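Search this guide Enter keyword or part number Go

4.3 Laying out the table for the plate-and-toy task

This section covers the Durine activity table in its standard layout: one plate, one soft toy. Complete section 4.2 (leveling the table) first. The same layout is used for every task in chapter 5 unless the task sheet says otherwise.

Items needed

Durine table, white top
Round white plate, shallow, item 328
Lavender plush bunny, item 1134
Lint roller
Soft cloth and mild dish soap

4.3.1 Preparing the surface

1. Remove everything from the tabletop, including tape left over from earlier layouts.
2. Wipe the top with a damp cloth and a drop of dish soap. Wipe again with clean water.
3. Dry the surface fully. A plate set on a damp top will slide.
4. Check the corners for chips. Report any chip longer than 22 mm to Deirdre Mulligan before using the table.

CAUTION: Do not use scouring powder or abrasive pads. The matte finish cannot be polished back, and shiny spots show up under overhead light.

4.3.2 Placing the plate

5. Hold the plate by the rim and set it down near the center of the table, right side up.
6. Press lightly on opposite sides of the rim. If the plate rocks, lift it and check for grit underneath.
7. Leave the plate empty. Nothing goes on it during setup.

NOTE: Plates from the older Treto set are 47 g heavier and may be used as spares. Do not mix the two sets within one series of tasks.

4.3.3 Placing the toy

8. Go over the bunny with the lint roller — ears first, then the belly and back. Loose fibers stick to the tabletop and are hard to see.
9. Lay the bunny down toward the far end of the table, to the left of the plate. It does not need to sit upright.
10. Confirm that no part of the toy touches the plate.
11. Route the arm cables beside the arms. A loop lying on the tabletop is acceptable if it does not cross the plate. 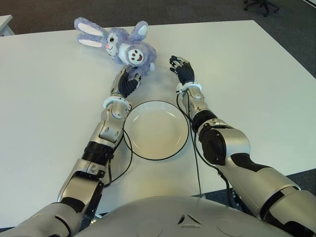
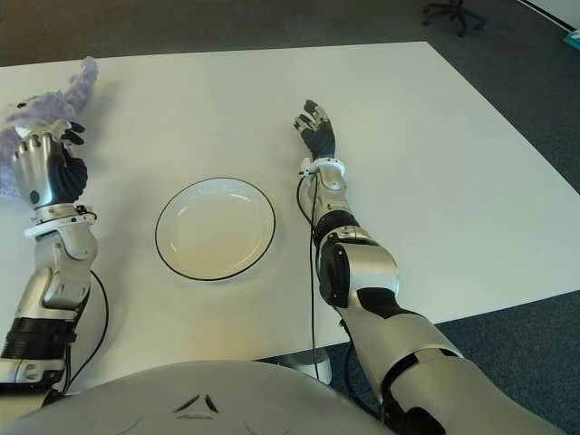 Figure 4-6. Plate and bunny on the table, left hand at the toy (both views).

4.3.4 Checks before starting

12. Stand at the near edge and confirm that the plate and the toy are both in reach of the left hand.
13. Keep the tabletop to the right of the plate free of other objects. The right hand needs this space.
14. Write the item numbers on the layout sheet and initial it.

CAUTION: Keep your own hands off the tabletop once the arms are powered. If the toy needs to be moved, stop the task first.

4.3.5 Care of the toy

Surface wash only. Use a barely damp cloth on the purple fur and let it air dry. The belly patch is printed and should be dabbed — rubbing wears away the brown dots of the smile. Replacement toys are ordered through Valbona Vlachou and take until the following month to arrive, so a February request should be planned for March use.

If a seam opens, withdraw the toy and tag it. Do not close seams with pins or staples.

Continue to section 4.4, Storing plates and soft items.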